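A Day at Plenlow: How the Recording Floor Works Now

Visit notes by Stefaniia Marchuk
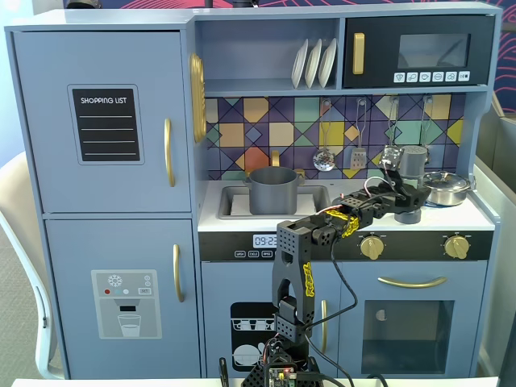 I went to Plenlow in July with two colleagues from Stinden. We run a sorting and repacking operation and have been told that arms will be on our benches within a couple of years, so we wanted to see a place where people already work beside them all day. Plenlow's business is collecting demonstrations. Operators guide arms through household tasks, the recordings are checked, and customers use them to train their own machines. The product leaves the building as data, but the place runs like any small plant, with shifts, targets, a break room and a board with the day's numbers on it.

We arrived at 8:30 in the morning and were met by Lesia Sirko, who manages the floor. Visitors sign in, leave phones in a locker and get a badge. She asked us to stay behind the operators while they were recording and not to talk to anyone who had their hands on the controls.

The stations are separated by partitions. Each has its task setup, a table for the arm and a seat for the operator. Several setups are play kitchens, and I asked why they didn't use real ones. Lesia said the small arms can reach most of a play kitchen from one spot, the parts are light, and a dented pot costs very little. A full-size kitchen would need a bigger arm and a guarded area, and then the operator could not sit next to it. They do have one full-size kitchen planned for the Romaniuk building across the yard, but it was not open when we came.

A typical task on the kitchen stations is to pick up a small item from the counter and set it down somewhere else, or to move a pot between the sink and the stove. One attempt is called an episode. The operator reads the instruction, resets the items, runs the episode, marks it good or bad, and starts over. The target for the whole floor is 1000 accepted episodes a day. The board showed 955 for the day before. Lesia was not bothered by that. She said two stations had been down for part of the afternoon with cable trouble.

Illia Karpenko has been an operator since the floor opened. Before that he worked on the packing line in the same building, when it still belonged to Hernau. He talked with us on his break. The work is easier on his back, he said, and harder on his eyes and his patience. On the packing line he could think about something else for hours. With the arm he can't, because if his attention goes, the gripper closes a little early or bumps the counter and he has to throw the episode out. He finds the first hour after lunch the worst. They used to run 50 minutes on and 10 off, and the operators asked for shorter blocks. Now they switch stations or take a break every 40 minutes, and he says the number of rejected episodes went down after that.

There are 17 operators over two shifts. Most of them came from the packing line. I asked Lesia how many packing jobs there had been and she gave a straight answer: more than that. Some people retired, some went to the Hernau site out of town, and a few were offered training and didn't want it. The line closed for reasons that had nothing to do with the arms, she said, but the people who left do not all see it that way.

Marichka Maksymiv does review. She sits in a quieter room at the end of the hall and watches episodes at double speed, and slows down when something looks off. She can get through 500 in a shift. Her job did not exist at the old company. She rejects episodes for things I would not have noticed, such as a hand coming into view during the reset or an item left in the same spot too many times in a row. At first the operators took rejections personally. The notes used to go to the shift lead, and now they go directly back to the station with a short reason, and she says that has helped a lot. She would like a second reviewer on the evening shift. At present the evening work waits until morning and the operators get their feedback a day late, when they barely remember what they did.

Danylo Onyshchenko looks after the hardware. He started as the line mechanic and learned the arms from the manuals and from taking two of them apart. Wiring is most of his day: connectors work loose, cables rub, a motor starts to report errors after a long run. He keeps spare grippers in a drawer at his bench and swaps them in a few minutes. His complaint was that the operators wait too long to call him. They feel the arm lag a little and compensate for it by hand, and then a whole morning of recordings is slightly off. He has asked for a stop-and-call rule that doesn't count against the station's numbers. It was being discussed when we visited.

Pay came up at lunch. Operators get a base rate and a small bonus tied to the floor's total. There was an individual bonus in the beginning, and people hurried. Illia said he made a bit more that way and would still not go back to it.

For our own planning at Stinden I wrote down the following. Breaks have to be set with the people doing the job. Maintenance needs to be in the building. Review takes real hours and should be staffed from the first week. We also need to tell our people early which jobs will change and which will go, and I don't think we have done that well so far.

We left at 3:00, at shift change. Lesia has offered to host a second group from our side once the Romaniuk building is running, and anyone from the repacking benches who wants to go should let me know.

We use cookies to remember your settings and count visits to this site. Accept | Decline

Copyright Stinden. All rights reserved. | Contact | Back to top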